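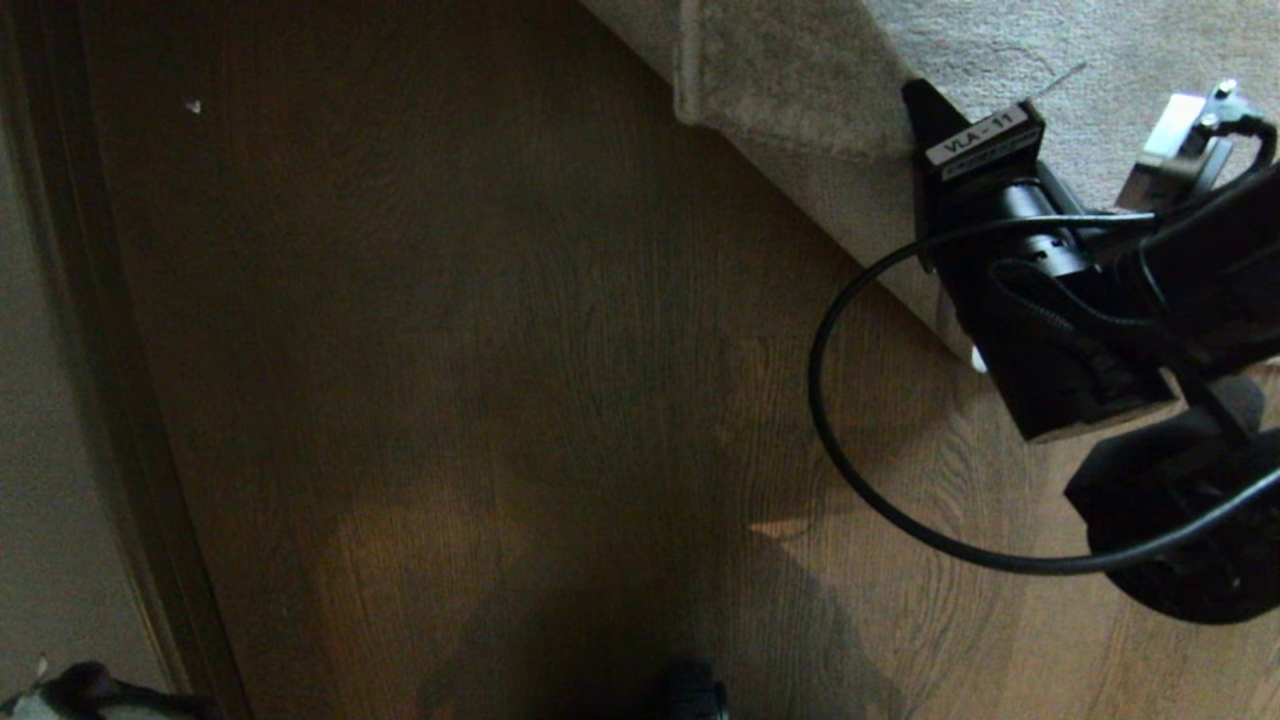 Foot of the stairs: dark boards, beige carpeted bottom step, dark trim against the grey wall. Notes on cleaning this corner, in a few posts.

1/ The hall floor is dark brown wood and the stairs are carpeted in a pale beige loop. The two shed differently and need different tools, and they meet along one line. Most of the time spent on the hall goes on that line.

2/ Order of work: stairs first, top to bottom, then floor. I did it the other way round for the first month after moving in and was sweeping everything twice.

3/ Stairs. Upholstery head, suction at medium. Full power lifts the loops on this carpet and after a year you can see which treads had it. Tread first, then the rounded front edge, then the riser.

4/ The front edge takes two passes, one along and one across. It carries most of the foot traffic and overhangs slightly, so grit sits in the fold underneath. Crevice tool for the fold.

5/ Loose fibres on the step: pick up by hand or with a damp rubber glove. If one is still attached, cut it level with scissors. Do not pull. Loop pile can run like a jumper.

6/ Floor. Dry only for the weekly clean. Flat microfibre head, along the boards. Across the boards leaves faint bars on a dark finish when the light is low, and in this hall the light is always low.

7/ On light: dark wood hides mud and shows crumbs. One white speck is visible from the kitchen door. I put a torch flat on the boards and sweep towards it. Takes a minute and finds what the ceiling light misses.

8/ Where the riser meets the wood, use a soft brush attachment held at 45 degrees, working away from the carpet. A damp mop here wicks into the bottom of the riser and leaves a brown tide mark. I have made one. It came out on the third attempt with cold water and a white towel.

9/ Trim. Same problem on the other side: dark wood against pale grey paint. Dry cloth folded to a straight edge, one direction, no spray. Spray goes on the cloth if it must be used at all. The paint marks before the wood does.

10/ Damp clean is monthly. Sturier floor soap, 16 ml to 2 litres, mop wrung until it stops dripping. The bottle says double that. Double leaves a film, and a film on dark boards shows every sock print.

11/ Harish Bansal asked whether the finish is oil or lacquer. Lacquer, according to the fitter's sheet from Mittal. Slight gloss, no oiling needed. If yours is oiled, ignore post 10.

12/ Costs, as people ask. Mittal quoted 1,172 to sand and refinish the whole hall in July. I declined. The wear is all within a stride of the bottom step and a mat would cover it.

13/ Mat: the Flikholm one is too thick and catches the door. Currently comparing thinner ones. Requirement is a backing that does not mark lacquer, so no black rubber.

14/ Total for the weekly routine is some 20 minutes, stairs included. I do it on Friday before the shopping comes in. Will post the mat result when I have one.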